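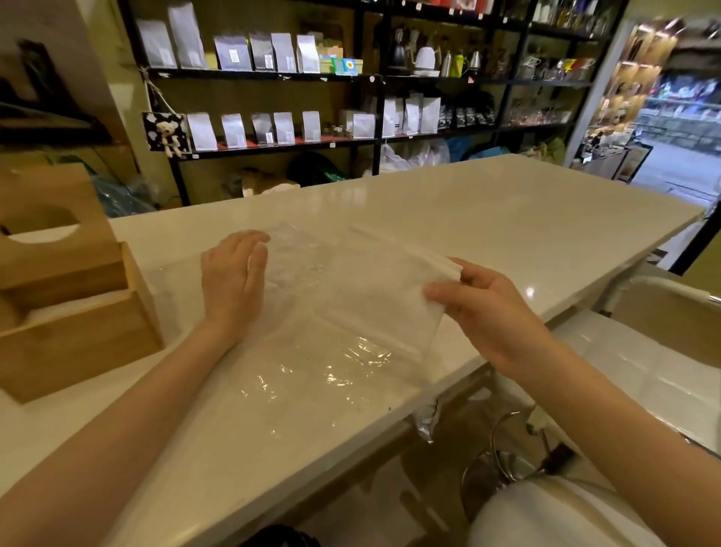
Notice on Changes to the Reading Pages

Sat 19 December

Readers who follow this blog for its book notes will find that the download section has been withdrawn. The decision was made in May and has now been carried out in full. The present entry sets out what has changed, what has been kept, and how a reader may still obtain the titles discussed on these pages.

The download section began as a convenience. It listed digital editions of older novels, most of them out of copyright, with a link beside each to the site that held the file. At its largest the list ran to 70 titles. Over time a number of the linked sites changed hands. Pages that had once offered a plain text file began to ask for a payment card, or sent the visitor through several screens of advertising before reaching a file that did not match the title. Two readers wrote to report that an edition of a sea novel, as downloaded, ended in the middle of its ninth chapter. Their reports were correct, and the link was removed the same day.

A review of the remaining links followed. Each was opened and its file compared with a printed copy where one could be found. The comparison took longer than expected. Scanned editions often lose their footnotes, and some lose the dedication, the preface and the table of contents as well. In one collection of short stories, published by the old Tason house, two of the stories had been joined together under a single heading, so that a character who dies on one page is seen buying a train ticket on the next. A reader new to the book would have no means of knowing that a fault in the file was to blame.
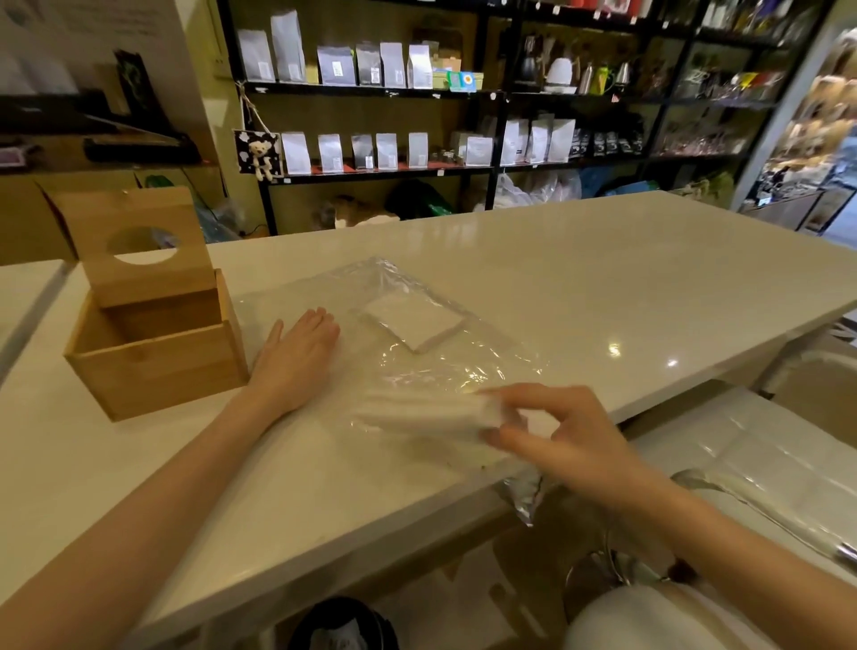 It was therefore concluded that the list could not be maintained to a proper standard by one person. The individual book notes remain in place and have not been altered, except that the links at the foot of each have been replaced by the publisher, the year of the edition consulted, and the number of pages. This information should be enough for a library or a bookseller to identify the correct volume.

Readers who prefer digital editions are advised to begin with their public library. Most library systems now lend electronic books at no charge to cardholders, and the waiting period for older fiction is usually short. The branch at Ollach, where much of the reading for this blog is done, will also request a title from another branch on a reader's behalf. The form is kept at the main desk and may be completed by telephone.

For printed copies, the secondhand shop in Skomow continues to be recommended. Its stock of translated fiction is larger than the shop front suggests, and prices are marked in pencil inside the cover. The Huerta series of pocket classics is well represented there. These volumes are small enough for a coat pocket and their type is clear, although the glue in the earlier printings has become brittle and the books should not be opened flat.

A word is also due on the subject of reviews. Several messages have asked whether this blog accepts free copies in exchange for a favorable notice. It does not. Every book discussed here has been bought or borrowed, and that practice will continue. Unsolicited files sent by email are deleted unopened.

The next entry will return to ordinary business with a note on two novels set on the same river, written by authors who do not seem to have read each other. Comments remain open below this entry for corrections to the book notes. When reporting an error, please give the title of the note and, if possible, the page number in your own edition.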